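Textbooks > Packaging Fundamentals > Part 2 > Chapter 7

Chapter 7. Flexible Carriers for Portable Food

December. Course text prepared by the Sartori teaching office
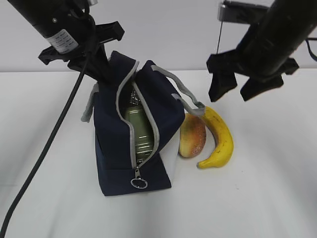
A carrier is any package that is filled by the user, moved a short distance, emptied, and filled again. It differs from a shipping package, which is filled once at a plant and opened once by a buyer. The difference affects nearly every design choice covered in this chapter, from the weight of the outer fabric to the type of closure. The navy-blue lunch bag on the white table belongs to the first group, and a banana is a fair instance of the contents such a bag must hold: curved, soft, and easily bruised by a harder item pressed against it. A shipping package for the same fruit would be designed around a full load of identical pieces. A carrier has to be designed around a mixed load that changes from one day to the next.

7.1 Scope of the chapter

This chapter deals with carriers made from fabric, film, or a combination of both. Rigid boxes were treated in Chapter 6 and are mentioned here only for comparison. Carriers that hold hot liquids are left out, as the sealing problem is a separate subject.

Three terms are used throughout. The shell is the outer layer, which takes wear and carries the load. The liner is the inner layer, which touches the food or its wrapping. The fill is any material placed between the two to slow the flow of heat. A carrier may lack a fill, and a few low-cost designs lack a liner as well. A carrier without a shell is a pouch and is classed as a wrap.

7.2 Loads on the carrier

The load on a carrier is small when measured by weight alone. A carrier rated for 2 kilograms will seldom hold that much in daily use. The rating is still needed, because the shell does not fail under steady weight. It fails at the points where the handle joins the body, and it fails there under sudden pulls. A bag lifted quickly from a shelf places a short, high load on the handle seams. A bag swung while walking places a smaller load on them many times over.

For this reason handle seams are tested in two ways. In the static test the filled carrier hangs from its handle for 30 minutes, and the seam is then checked for open stitches. In the drop test the filled carrier is released with its handle tied to a fixed bar, so that the handle stops the fall. Results from the two tests should be reported separately. A seam with long stitches may do well in the first and badly in the second.

Loads on the contents are a different matter. Soft food is damaged by pressure from nearby items, and the pressure depends on the area of contact. A jar lying on its side touches a piece of fruit along a narrow line. The same jar standing upright beside the fruit may touch it lightly or not at all. A flat, firm base helps items stay upright and so protects soft food even though it adds no padding.

7.3 Heat flow

Heat enters a chilled carrier through the walls, through the closure, and through the air exchanged each time the carrier is opened. Students often give all their attention to the walls. In a small carrier the closure can matter as much, since the gap along a zipper or a folded top lets warm air in directly.

The Javano panel method, used in the exercises for this chapter, treats each wall as a flat sheet of even thickness. Heat flow through the sheet is found from its area, its thickness, the conductivity of the fill, and the temperature difference between the two faces. The method ignores corners. It also ignores stitching, which presses the fill flat along each seam and leaves a thin strip with little resistance to heat. The Zarnance correction adds a term for seam length and should be applied whenever the fill is sewn through. It is not needed where the fill is a loose insert.

An ice pack placed at the top of the load cools more evenly than one placed at the base, as chilled air sinks through the gaps between items. If the carrier is packed tightly the gaps close and the advantage is reduced.

7.4 Cleaning and service life

A liner that can't be wiped clean will end the life of the carrier before the shell wears out. Inner seams collect crumbs and moisture. Welded liners avoid the problem but cost more to make and are hard to repair. Taped seams fall between the two in cost. The tape should overlap the stitch line on both sides, and its edges should be checked for lifting after washing.

Section 7.5 applies these points to the Pakex series, a set of carriers that share a shell pattern and differ in liner and fill. Readers should have the panel method at hand before starting that section, along with the conductivity table from Chapter 2.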